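Workshop tips I brought home from the Kileo open day

I spent an afternoon at the Kileo robotics open day in Dilholm and came back with a page full of notes, most of them about my own garage! They ran two-armed robots on screen in a simulated room before trying anything on the real bench, and the folks at the desk were happy to answer every question I had.

First tip: rehearse the reach. Before you clamp anything down, go through the whole job with empty hands. I tried it on Sunday with a shelf bracket and found my drill cord was too short by a mile.

Second, keep the floor clear on your working side. A dropped tool goes back on the bench right away, even if you're halfway through a cut.

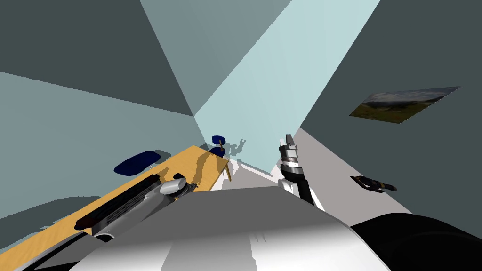
Third, give each hand its own job. One holds, one works, and if they have to cross over, turn the piece around. I've been doing this with paint can lids and jar openers too, and it's so much easier on the wrists.

Fourth - and this was my favorite - pull the chairs back before you start. I work at an old kitchen table 55 inches long, and I'd been leaning around the same chair for years.

The Massawe hall had grippers you could squeeze yourself, plus a Tristier table with bins of sample finger pads. Soft pads hold a glass with hardly any pressure. I glued scraps of shelf liner inside my bar clamps when I got home, and no more dents in the pine!

There's another open day in December. Parking was full by lunch, so go early.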